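Matěj Vávra on cotton, returns and why the long tunic won't go away

Posted in: Makers / Ethnic wear / Interviews

We caught Matěj Vávra between two deliveries, standing up, phone in one hand. He runs Brornero, a small label that sells tunic sets, wide-leg pants and scarves online and out of one narrow shop. Had maybe half an hour. Used most of it.

First question, the obvious one. How does a guy trained as a shirt cutter end up doing kurta sets?

"By accident. A customer brought me one to take in at the sides. I took it apart on the table and thought, this is so simple, why does mine never hang like this." He made a copy for himself, then one for his sister, then six for people who had seen hers. Those six went in a month. The label came the October after.

The fabric comes mostly from Ghasemi, a wholesaler he has been with since the start. Block prints, plain cotton, some heavier weaves for winter. "They sent me a bad roll once, all faded down one fold. I called, they swapped it, no forms. You stay with people like that."

Sizing is the part he gets loud about. Brornero tossed the usual letter sizes last year and now lists chest, hip and length for every single piece. More work. Fewer returns, he says, and the ones that do come back are mostly about color.

"Mustard. Always the mustard. On one screen it's gold, on another it's soup."

So what does he do about it?

"I photograph by the window before ten in the morning. And I write in the listing what it looks like to me. People like that better than a fancy color name."
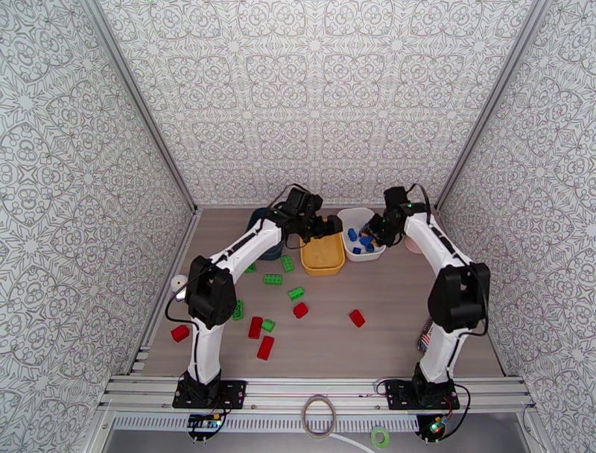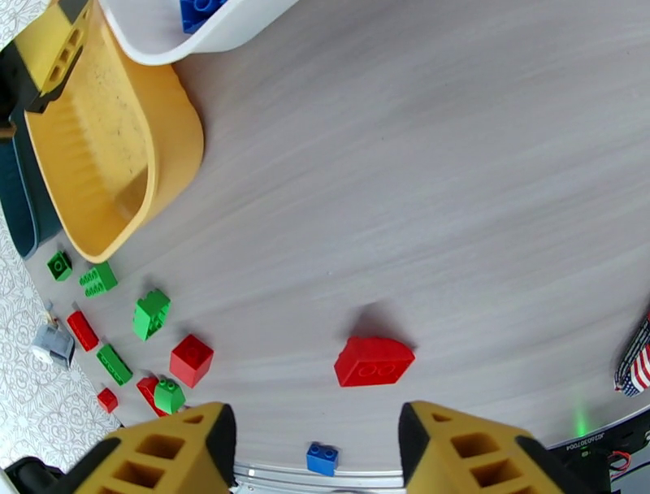
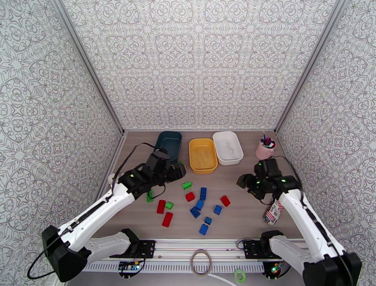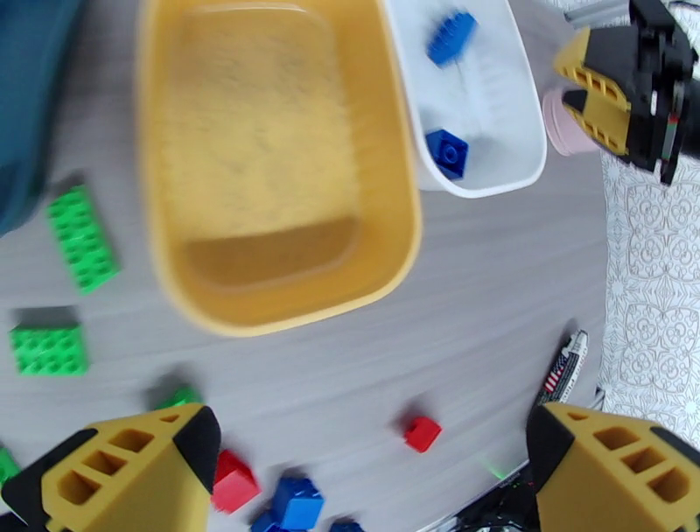 The tabletop, in two wider views and two close ones.

The best seller right now is the Trindlow, a straight knee-length tunic with side slits and a small stand collar. Comes with pants, scarf is extra. He has sold 951 of them and would like to get to 1000 before he changes the print. Superstitious? "No, I just have the buttons for 1000."

The Favamo is the other one, the dressier set, with a border stitched at the hem and cuff. Slower. It takes roughly 40 minutes longer to finish than the Trindlow and he can't charge for all of it. He keeps it anyway. Wedding guests buy it, then they come back for the plain one.

We asked about lining, because readers always ask about lining. Light colors are lined to the hip, he says, dark ones aren't. He tried full lining and hated it. "It sticks to your legs. You walk like you're in a tent."

And washing? Cold, inside out, by itself the first time. Prints will let go of some dye, thats normal. Hang it by the hem, not the shoulders, or you get little bumps where the pins go. He irons the collar damp and leaves the rest alone.

Pockets. Yes, in the pants, both sides. Not in the tunics, and he has heard all about it. "I get the mails. I tried it on three samples and the side seam pulled every time you put a phone in. Maybe a small one inside, for keys. I'm still playing with it."

What's next is kids' sizes, if he can find somebody to sew them who doesn't mind tiny cuffs. Also a shorter tunic for people who wear it over jeans, which he fought for a long time and has now given up figthing. His sister again. She cut hers off with kitchen scissors and it looked good.

Then the second delivery showed up, and he was off down the stairs to sign for it. The shorter tunic goes on the Brornero site when the first batch is done, in white and in the mustard.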